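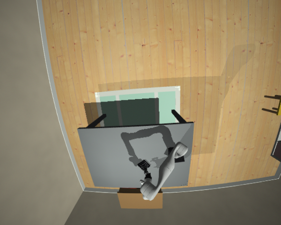 Setting up a bench cell in Clilton Planner

Clilton Planner is the simulation package supplied with the Gramside arm kit. It can be bought separately, but the steps below assume the kit licence and version 3 of the planner. Allow an afternoon for the first cell. Later ones go faster, as the table and arm settings can be saved as a template.

Before you start

You need the licence file, the arm model from the kit download page and the measured size of your real table. Measure the table yourself. Catalogue sizes often leave out the edge trim, and an error there carries through to every pick position.

Step 1. Load a room

Open File, New Cell and choose one of the stock rooms. The room has no effect on the motion results, but walls and furniture do count as obstacles if collision checking is set to Full. For a first cell, set it to Near Only, which ignores anything more than 600 mm beyond the arm's reach.

Step 2. Place the table

Drag the table in from the library and enter its length, width and height in the side panel. Do not scale it with the mouse. Mouse scaling changes the drawn shape but leaves the collision shape at its old size. Saron Nigatu at Clilton support confirmed that this is a known fault.

Step 3. Mount the arm

Select the mounting plate, then the tabletop, and press Join. The arm attaches to the plate with all joints at zero. Check the base rotation against your real cell. A base turned the wrong way will still plan and run in the simulator, and the mistake only shows on the bench.

Step 4. Fit the end effector

Choose the tool from the list and enter its mass in grams. If you have made your own tool, import it as a mesh and set the tool centre point by hand. Leaving the mass blank is treated as zero, and the joint load figures will then be too low.

Step 5. Run a reach test

Open Tools, Reach Test. The default grid has 71 test points and takes some 34 seconds on an ordinary office laptop. Failed points are listed by joint limit or by collision. Fix the collisions first. Moving the base a little often clears several at once.

Step 6. Export

Save the cell, then export the motion file to the controller. Files longer than 3,000 lines are split into parts, which must be loaded in order.

Common faults

Arm jumps on loading: the joint angles were saved in degrees and read as radians. Change the setting under Units and reload.

Shadows flicker: a display fault only. Turn off Soft Shadows.

Join is greyed out: the tabletop is locked. Unlock it in the object list.

Page maintained by Arsen Stetsiuk. Last checked in July against the Gramside kit licence.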